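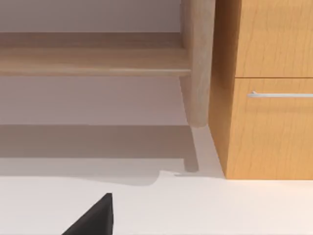
2023-01-03
Stevisar sim, two-arm bench, cube pick

Overnight batch stopped at episode 30 out of 200. The log says the joint limit monitor tripped on the right arm. The left arm was mid-approach and held where it was, as it should. The right arm did not hold. It kept moving after the trip until its command buffer ran out, 16 control steps. In sim that costs nothing, but the same monitor code goes onto the Rindis cell, so I'm treating it as a safety item and not a sim bug.

Replayed episode 30 from the saved seed. Same trip, same step. Replayed again with rendering off, same. So not a timing thing on the render side, which was my first guess.

Then swapped the arm roles in the config so the right arm does the pick and the left arm parks. The fault stayed with the parked arm. Whichever arm is parked keeps going after a stop. The picking arm is fine every time. 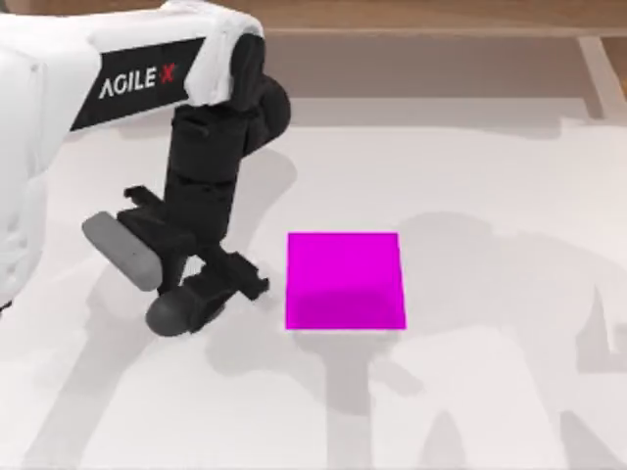 Left arm on approach, gripper open, not yet at the cube.

Went through the stop path by hand after lunch. What I think is happening:

The monitor sends a stop to both arms. The picking arm runs in closed loop and asks for a new target every step, so the stop replaces the target and it holds. The parked arm gets its moves as a chunk at the start of the segment. The stop sets the hold flag but doesn't clear the chunk, and the chunk player doesn't look at the flag until it runs dry. 16 is the chunk length. Changed it to 9 and the overrun became 9 steps. I'm fairly confident now.

This came in with the August merge, when the parked arm got its own player so it could move out of the way between segments. Before that it never moved at all and there was nothing to stop. The stop test we have only covers the picking arm. It passed the whole time.

Separate question is why the right arm tripped in the first place. The park pose in the Stevisar config is close to the limit on the wrist joint, and the move-away can step past it when the cube spawns far over. That part is just a bad pose. Copied from the Stilton config, I believe, where the arms are mounted wider apart. Didn't check Stilton itself.

Tried this afternoon:
- clear chunk on stop: parked arm holds on the next step. Good.
- check flag inside the player as well: no change in behavior, keeping it anyway
- new park pose, pulled in from the limit: episode 30 runs to the end without a trip
- forced trip by hand during a park move, both arm roles: both arms hold

Gripper commands go through a different queue. Forced a trip during a gripper close and it finished closing. Don't know if we want that. If it's holding a part, opening or stopping halfway might be worse. Left as is and wrote it up as an open item. 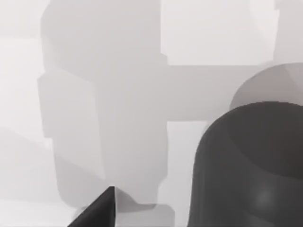 Pereyra answered my note before the end of the day and said the fix should not go to the Rindis cell on sim evidence alone. They want the power cut tested separately from the software stop, at reduced speed, with nothing on the table. They also asked whether the overrun could have happened there since August. I think yes, any time the parked arm was moving when a stop came in. Software stop only, the hardware e-stop doesn't go through this code.

Rindis cell stays in manual until that's done. Tag on the pendant, note in the shift file.

To do
Add parked arm to the stop test, both roles.
Search the Rindis logs for stops during a park move.
Check Stilton for the same player version.
Decide on gripper behavior at stop.
Restart the batch from episode 1 with the new pose, old seeds. Don't mix with the first 30.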